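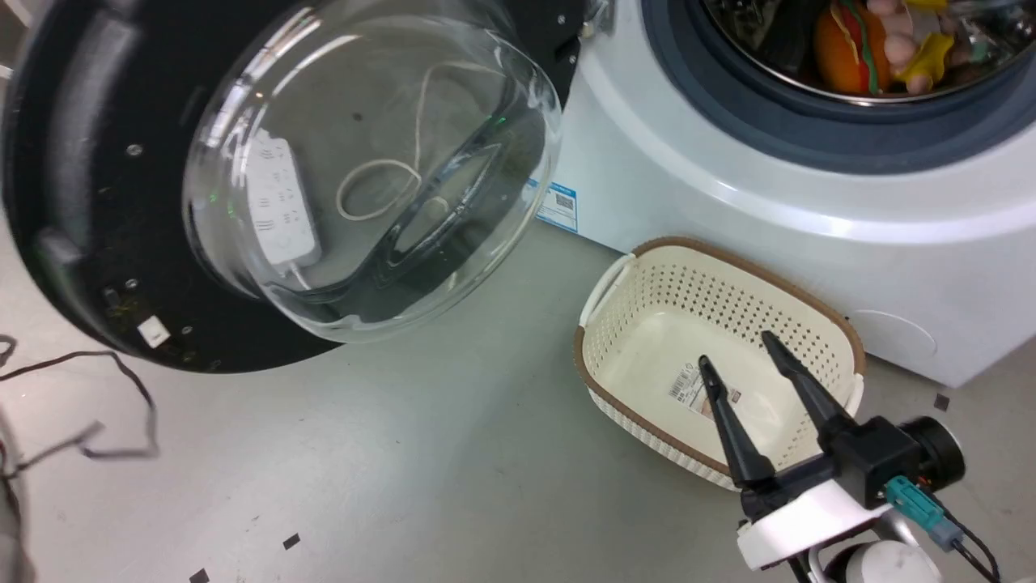 Arkora Buyers Board > Small Organizations > Purchasing cards and approvals

Blanket PO or just hand out cards? Small college, two campuses

stidville_sena
Wednesday, September 30, 2026

Hi all, I'm Sena Amoah, I took over purchasing at a two-campus college in the spring (the main one is in Stidville, the other one is a converted office building nobody can find on a map). We've been running everything under $500 through individual purchase orders and I am drowning. Last month I opened 18 separate POs to the same vendor, Frimpong Supply, mostly for paper towels, batteries and light bulbs. Eighteen! Each one needs a requisition, a department head's okay, my okay, and then accounts payable matches the invoice by hand.

My boss wants to give every department a purchasing card and be done with it. I'd rather set up a blanket PO with Frimpong for the year and keep the cards to a few people. Which way did you go, and would you do it again?

dede_o
Cards. We did it two years back and I would never go back. We have 11 cardholders, each with a monthly limit, and I look over the statements once a month with a cup of coffee. The trick is a low per-purchase cap so people can't get too creative. Ours is $300 and hardly anyone bumps into it.

Also, you say you're drowning now, but wait till the blanket PO runs dry in the middle of the semester and everyone is yelling at you to top it up. Been there.
Dede

IngridA_AP
I'm going to disagree with Dede, and I say that as the person in accounts payable who has to chase the receipts. A card moves the work from you to somebody like me. I spent most of a day last week trying to get one receipt out of a chemistry instructor who swore he'd emailed it (he had emailed it to himself).

With a blanket PO I get one consolidated invoice a month, I check it against the release log, I pay it. Sales tax is right because the vendor has our exemption on file. With cards we get charged tax at the register all the time and then it's phone calls to get four dollars back.

dede_o
Ingrid, fair on the tax. But that's a training thing! We put the exemption number on a sticker on the card sleeve and it mostly went away.

IngridA_AP
"Mostly" is doing a lot of work there, Dede :)

yasuo.oda
We do both, so I guess I'm no help. Blanket orders for the 5 vendors we use every single week, cards for the odd stuff, regular POs for anything over the cap. What made the difference for us was writing down who is allowed to release against the blanket. First year we didn't do that and a student worker ordered a pallet of copy paper. A pallet. We were still using it up the next October.

Sena, does Frimpong give you any kind of contract price, or are you paying list? I'd want that settled before I promised them a year of business.

stidville_sena
Paying list as far as I can tell, which is embarrassing to type. I asked their rep on Monday and she said she could do something for a yearly commitment but wouldn't put a number in writing until she knew our volume. And I don't really know our volume, since the old POs were coded to whatever account the department felt like that day.

yasuo.oda
Ask her for the sales history. They have it. Every supplier I've worked with could pull a customer's last twelve months into a spreadsheet, and it'll be cleaner than anything in your system.

A_Tsikata
Jumping in from the audit side. Either way works for me so long as the person placing the order isn't the same one approving it and receiving it. That's where small places get in trouble, with cards or without. And please watch for split purchases. If somebody has a $500 limit and I see $480 and $460 to the same store on the same afternoon, I'm going to be asking about it.

One more thing on the blanket: put an end date AND a not-to-exceed amount on it. I've seen one that only had the amount and it was still open after nearly three years, with prices nobody had looked at since.
Amerley

dede_o
Okay the split purchase thing is real, I'll give you that. We had one. It was a department head, too.

IngridA_AP
It's always a department head.

stidville_sena
This is so helpful, thank you! I emailed the rep for the history and she's sending it Friday. Amerley, does the not-to-exceed amount have to cover both campuses, or can I write one for each? We use Molelen for our purchasing software and it's fussy about splitting one order over two ship-to addresses.

yasuo.oda
We're on Molelen too. Write two. You can put two addresses on one order but the receiving screen only shows the first, and your second campus will be calling you every week.

A_Tsikata
Two is fine with me. Same price terms on both, same end date, and cross-reference the numbers in the notes field so whoever looks at it later knows they go together.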